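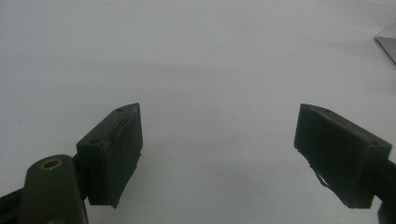 モタウン地区公文書館(以下「当館」という)の修復室に備える作業台の更新にあたり、旧台の取扱いについて照会があったため、担当者バン・テヤンは以下のとおり経過を記し、館長に提出する。台帳番号は2148、品名は「白台」である。白台の面はなめらかで、つやがなく、文字も印刷もない。面の中ほどを、ごく淡い灰色の帯が横に通っている。帯の縁はぼやけており、どこから始まるかを指で示すことはむずかしい。照会の趣旨は、この帯が汚損にあたるか否かであった。汚損にあたる場合、白台は物品管理規程第11条により廃棄となる。あたらない場合は、ゴンドウ分館へ移管される。

担当者は当初、本件を半日で終えるつもりであった。規程は汚損を「通常の清掃により除去できない変色、付着又は欠損」と定めている。したがって清掃を行い、その結果を記せば足りる。六月の午前、担当者は修復室の鍵を借り受け、洗浄剤デタゲートを所定の濃度に薄め、白布をもって面を拭いた。拭き終えて面が乾くのを待ち、窓を背にして見たところ、帯は残っていた。

そこで調書に「除去できない」と書き入れ、押印のため総務係へ回した。総務係は一時間後にこれを差し戻した。付箋には、午後に修復室を訪れたが帯は認められなかった、記載を改められたい、とあった。

担当者はただちに修復室へ戻った。総務係の指摘は正しかった。面は隅から隅まで一様に白く、帯のあった位置に手を置いても、手の影が落ちるばかりであった。担当者は調書の「除去できない」を二本線で消し、「除去した」と書き改めた。訂正印を押すとき、自分が何を除去したことになるのか、少しの間考えた。

翌朝、帯は戻っていた。

以上の経過から、帯は変色でも付着でもなく、光の加減によるものと推定された。この推定を報告すれば、本件はやはり終わるはずであった。しかし規程には陰影に関する定めがない。文書係に確認したところ、汚損でないことを証するには、陰影であることの原因を特定し、調書に添えなければならないとの回答であった。前例はあるかと尋ねると、前例がないので添えなければならないのだという。

原因の調査は、次の順に行った。

第一に、窓の桟を疑った。修復室の窓は東を向き、桟が一本横に渡されている。管理の者に立ち会いを願い、桟を外したが、帯の位置も濃さも変わらなかった。桟は当日中に復旧した。

第二に、天井の灯具を疑った。灯具を消しても帯は残り、つけると帯はいくらか淡くなった。どちらの場合も、帯は面の中ほどにあり、その下の部分はかえって明るく見えた。

第三に、向かいの建物を疑った。修復室の向かいには、かつて製紙業を営んだホークモント商会の倉庫がある。朝の光はその屋根を越えて室内に入る。担当者は商会の事務所を訪ね、屋根の上に何か横に長いものはないかと尋ねた。応対した老人は、帳簿から目を上げ、あるともないとも言わず、見に行こうと言った。

屋根には梯子で上がった。はたして、煙突と煙突の間に一本の綱が張られていた。綱には何も掛かっていなかった。老人によれば、商会が紙を漉いていたころ、従業員が昼の休みに前掛けを干した綱であるという。従業員は最も多いときで24名おり、前掛けはいずれも白で、風のある日には当館の窓からもよく見えたはずだとのことであった。綱を外してもよろしいかと尋ねたところ、老人はしばらく当館のほうを見てから、あなたの机のためなら構わないと答えた。担当者は、机ではなく台である旨を訂正した。

綱は一晩だけ外された。翌朝、担当者は開館前に修復室に入った。帯はあった。

このことは商会にも報告した。老人は格別失望した様子もなく、それでは張り直しておくと言った。理由を尋ねることは調査の範囲を超えるため、行わなかった。

調査が三度不首尾に終わったことを受け、担当者は白台そのものの記録にあたった。白台の受入れに関する簿冊は地下書庫にあり、受入れの年の分のみ、背がほどけている。受入れの欄には、寄贈とだけある。寄贈者の欄は空白である。ただし使用の記録は詳しく、修復室に勤務した職員が、朝ごとに一行ずつ書き継いでいる。

記載の大半は業務に関するものである。地図の折れを伸ばした、戸籍簿の虫損を繕った、糊が固かった、といった類が続く。担当者はこれを初めから読んだ。三冊目に入ったところで、次の一行に出会った。

「帯、本日も中ほどにあり。」

筆跡は細く、署名はない。次の行はふたたび糊について述べている。さらに頁を進めると、同じ趣旨の記載は100箇所に及んだ。書き手は途中で少なくとも二度替わっており、文言も「帯あり」「例のもの、淡し」「曇天につき見えず」と一定しない。原因に触れた者はいない。除去を試みた者もいないようである。一箇所のみ、やや長い記載があった。

「帯の下にて繕えば、針の目よく見ゆ。新任の者にこれを伝えること。」

担当者はこの記載を写し取り、書庫を出た。なお、担当者は修復室に勤務した経験がなく、針を用いる業務についても知識を持たない。そのため、記載の当否を判断するには実地に試みるほかないと考え、修復室の前任者が残した練習用の紙片を借り受けた。紙片はいずれも端が裂けており、これを薄紙で継ぐのである。

試行は三日にわたった。初日は帯の上で継いだ。光は足りていたが、紙の裂け目と影の区別がつかず、薄紙は二度ずれた。二日目は帯の中で継いだ。目は楽であったが、糊の量を見誤った。三日目、帯の下で継いだ。裂け目は細い一本の線として立ち、薄紙はその上に収まった。担当者は継いだ紙片を持ち上げ、光に透かし、また面に戻した。継ぎ目が見つからず、裏返してもう一度探した。

この間、担当者の本来の業務に若干の遅れが生じたことを申し添える。遅れは週のうちに回復した。

総務係からは、調書の提出を促す付箋がさらに二枚届いた。二枚目には、汚損か否かの別のみを記せばよく、経過は不要とあった。もっともな指摘である。担当者は所定の用紙を出し、別の欄の「否」に丸を付した。原因の欄には「不明」と記し、その横に、支障なし、と書き添えた。支障の有無を記す欄は、用紙にはない。

文書係は、原因不明のままでは受理できないとした。協議の末、原因の欄を「採光による」とすることで合意した。担当者は、綱を外しても桟を外しても帯が残った以上、採光とのみ記すことには疑問があると述べたが、帯が朝に見え、午後に見えないことは事実であるから、異議は撤回した。

かくして白台は汚損なきものと認定され、ゴンドウ分館への移管が決定した。分館の作業室は北を向いている。担当者は移管に先立って同室を検分し、寸法、床の強さ、戸口の幅を確かめた。いずれも差し支えない。北向きの室において帯がどのように見えるか、あるいは見えないかは、検分の項目に含まれていないため、確かめていない。

搬出は朝のうちに行われた。運搬の者が布を掛けようとしたので、担当者は少し待つよう求め、面を確認した。確認の結果は使用の記録の末尾に一行で記した。記録簿は白台とともに分館へ送ることとし、受領印の欄を一つ設けた。

新しい作業台は同日の午後に据え付けられた。色は灰色で、角に丸みがあり、高さを変えることができる。使用の記録には新しい簿冊を充てた。翌朝の第一行は担当者が代わって記入した。修復室の後任がまだ決まらないためである。

付記。移管から半月を経て、ゴンドウ分館より受領印を押した送付票が返送された。備考の欄に、分館職員の筆と思われる次の記載がある。

「当室にては帯、夕刻に出ず。位置は中ほど。新任の者に伝え済み。」

総務係はこの備考について、汚損の申告にあたるかどうかを照会している。回答は担当者バン・テヤンが起案中である。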